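Wemico Willow Two-Arm Bench Station

Bench-top pair of arms for sorting and tidying trials 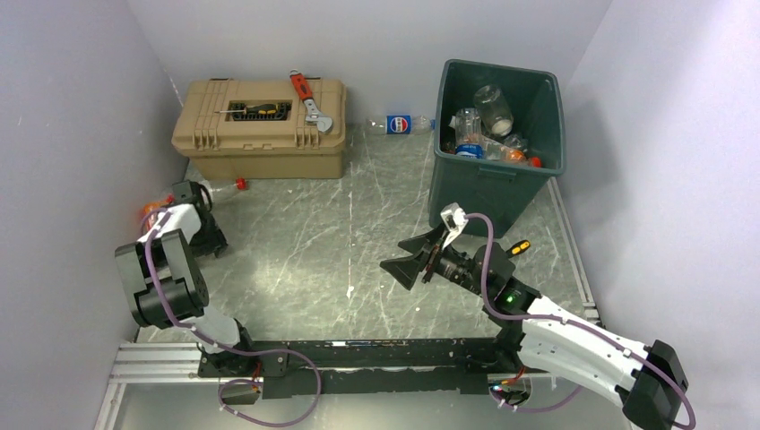 Automation > Bench Stations > Two-Arm

The Willow is a pair of arms on one shared base rail, sold to labs, schools and repair shops that want to find out which chores a machine can take over. Typical work is putting hand tools back in the toolbox and dropping empty bottles and cups in the bin.

What it does well today: picking up single bottles that lie clear of the walls, and placing them in an open bin. In our own trials at the Kemeys workshop it binned 90 of 100 bottles without help. Screwdrivers are slower. Clear plastic and glass still cause missed grips, and a wrench resting at an angle may need a second try.

What it does not do: sort recycling by material, close latches reliably, or run unattended. A person should stay within reach of the stop button. If you need a shop floor cleared every night, a broom is still faster.

In the box
2 arms with parallel grippers
Base rail
Cables and power supply
Parov control software, single-site license

Toolbox, tools and bin not included.

Warranty: 2 years, parts and labor. Gripper fingers are wear items and are sold in pairs.

Availability: next batch ships in November. Contact sales for lead times on spare arms.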